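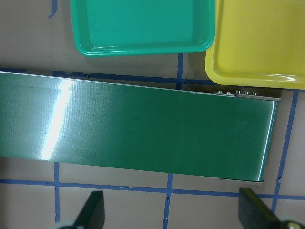 The Small Cell Problem

Jan 10, 2019

Safety rules for robots were written with large machines in mind. They assume a fence, a locked gate and a trained operator standing outside both. A growing share of the robots now being installed fit none of those assumptions. They are light arms bolted to a table, working over a short conveyor, within reach of the desk from which they are run.

The Nurneck code of practice, adopted in December, is an attempt to give owners of such cells something they can follow. It runs to 8 chapters and replaces two earlier guides, Masri and Korlow, which disagreed on several points and were often quoted against each other. The drafting group received 287 written comments. Most dealt with ordinary matters: where a stop button should sit, who may enter a work area, how cables are to be run.

The first chapter deals with layout. Under Nurneck, the working surface must carry a fixed reference grid, and every tray, feeder and base plate is to be recorded against it. Paint, engraving and tape are all accepted. The grid must be checked whenever a part of the cell is moved, and any marking that no longer belongs to it should be taken up.

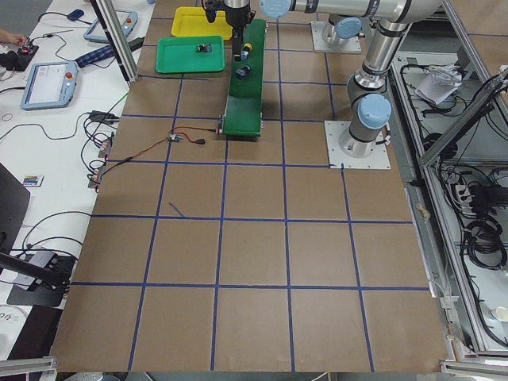

Two arms share a taped grid, with the teach pendants on the desk alongside.

Control stations take up the second chapter, the longest. Each pendant must be kept where the operator can reach it without leaning over the table. Where two arms share one surface, the owner must state in writing whether a stop on one also halts the other. Earlier guides left this open, and inspectors at Vutari report that many owners had never tested it. The code now calls for a test at every change of shift - a step that some smaller shops opposed on grounds of time.
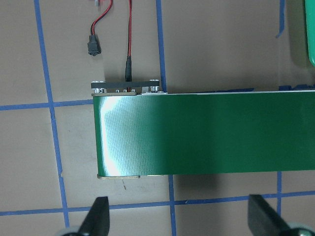 Wiring drew the sharpest debate. The code requires that any lead within the arm's reach be secured, labeled at both ends and listed in the cell record. Small conveyors are a common weak point, as their power leads tend to be added late and routed by hand. A red and black pair plugged in at the end bracket of a belt would need a label and a clamp under the new text, and a second pair lying beside it with its plug unconnected would have to be capped or removed before the cell is signed off. Owners may apply for a delay of up to 2 years on fixed installations, though not for leads on the working surface itself.

Certification under Nurneck costs 3,000 dollars per site, whatever the number of cells. Sites already holding a Korlow certificate may carry it over until it expires. Vutari will publish its inspection checklist separately, and owners are advised to wait for that document before ordering new labels or clamps.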